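*Set down by Charmaine Matlala, under-archivist of the Wardhouse at Varketberg, for whoever has the desk after me*

You will have been told by now that the Drultudano is a binding. It says so on the card, and it says so in the big ledger downstairs, and Ntombi Pillay will say so too if you catch her before lunch. I believed it myself for 14 years, and I want to tell you how I stopped, and I hope you'll forgive me if I go the long way, as my mother always did when she had a story and a full pot of tea.

A binding, as you know if you sat through the same lectures I did, holds a thing where it is. You bind a door and the door stays shut. You bind a river spirit and it stays in its bend and sulks, and the millers leave it bread. The old Wardens of Varketberg were very fond of bindings, and they numbered every one they made. The Drultudano is number 712. It was laid on the cellar under the east stair by a Warden named Naledi Zwane, who was said to be small and cheerful and dreadful at sums, and her entry for it is only a few words long. "Laid tonight. It will want company."

For years people took that last part to mean guards. So there were guards! Two of them sat at the foot of the east stair every night, winter and summer, with a lamp and a deck of cards, and all of them were told never to speak to whatever was behind the door. Whatever was behind the door knocked. It knocked most in October, when the wind comes down off the mountain, and some guards found that hard to bear and asked to be moved to the gate, where it was colder but quiet.

Then the money ran short, as it does, and the guards were cut to one, and the one was Xolani Ngcobo. He was a big, gentle young man from the village of Nel who had never in his life managed to be quiet for a whole evening. He told me he lasted until the third night. On the third night it knocked, and he said, "Come in," without thinking, the way you would at home.

Well, the door didn't open. He was clear about that, and I made him tell it to me several times over. But the knocking quit, and after a while a voice asked him, very politely, what he was playing.

He taught it rummy through the door. He called out its cards and it told him which to lay down, and he swore to me he never once cheated, though I have my doubts about the spring he won eleven games straight. They talked about Nel, and about his sister's goats. It had never heard of goats. He had to explain them from the hooves up, and it wouldn't believe him about the eyes.

I only heard about any of this when he came up to my desk with his hat in his hands and asked whether there was a rule against lending it something to read.

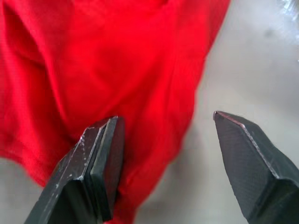 The first thing I did, once I had sent him off with a cookbook and a promise to say nothing, was go back to Zwane's papers. She left them in terrible order. There is a box of them under the window, and it took Precious Zulu and me most of a winter to sort it, in the evenings, with our feet against the stove. We found recipes, and a long quarrel with a roofer, and near the bottom a loose page about the kind of cloth she wanted for the cellar. Red, she wrote, as red as could be got, a knit with a little fuzz to it, and by no means to be folded or laid flat. It was to be left bunched up with deep creases, the way a thing looks when somebody has just put it down and means to come back for it. Precious read that out twice. Then she took her feet off the stove and said, "Charmaine, you don't furnish a prison."

I said some Wardens might. I was being stubborn. But I had started to think about how the Drultudano was made, and I couldn't stop. Every other binding in the ledger has its knot on the outside, on our side of the door, where a Warden can reach it. You've seen them, those little gray twists of wire in the lintels. I had walked past the east stair door more mornings than I could tell you and never looked up. So I took a lamp and a stepladder and went down that same night, with Xolani holding the ladder and talking the entire time, and I felt along the lintel from one end to the other. There was no knot.

"It's in here," the voice said. It was a pleasant voice, rather hoarse. "I thought you all knew. She tied it on my side."

I'm not ashamed to say I sat down on the ladder.

It told us the rest as if it were telling us the weather. It had come down off the mountain hurt, in a bad year, with hunters from Ekilex behind it, and Zwane had found it in the wood store. She had asked what it needed, and it had said a door that shut. So she made it one, and gave it the string, and told it to come out when it felt better. It had felt better fairly soon. But by then there were two people sitting outside who went stiff and silent whenever it knocked, and it had thought, reasonably enough, that perhaps it wasn't wanted.

"I didn't like to push in," it said.

Xolani was crying by then, and making no effort to hide it. I asked how long it had waited. It said it had been keeping track by the lamp being lit, as best it could, and had got as far as 2522 before it lost its place, and had never had the heart to begin again.

I'd like to tell you it came straight out. It didn't. It asked for the evening to think it over, and then another, and it wanted to finish the cookbook. We moved a third chair to the foot of the stair. Precious came down most nights with her mending, and I brought the teapot, and we played four-handed with one of us always calling the cards through the wood, which is a slow way to play rummy, but none of us had anywhere better to be. It asked about the stove. It asked whether the goats were well.

When it did untie the knot, I was the only one there, as Xolani had gone up for more coal. I heard a small dry sound, like a thread being pulled from a hem, and then the latch. I won't set down what it looks like. It's shy about that, and you will meet it soon enough if you are kind and keep regular hours. I said good evening, and it said good evening, and it sat in the third chair and looked at the fire in the lamp for a long while.

So now to the practical matters. The card for 712 still says binding, and I would ask you to leave it, for Ekilex sends a man up to read the ledger every so often and he has never been one for asking a second question. The door at the east stair is to be left on the latch. It likes to have it to go back to. The cookbook is on permanent loan, shelf mark 2573, and if you're asked for it at the desk, please say it is at the binder's.

Ntombi is not to be told until she has eaten. Xolani has his supper at the foot of the stair and will show you where the cups are kept. And do learn rummy before your first night, if you don't know it already. They play for dried apricots, and they'll be wanting a fourth.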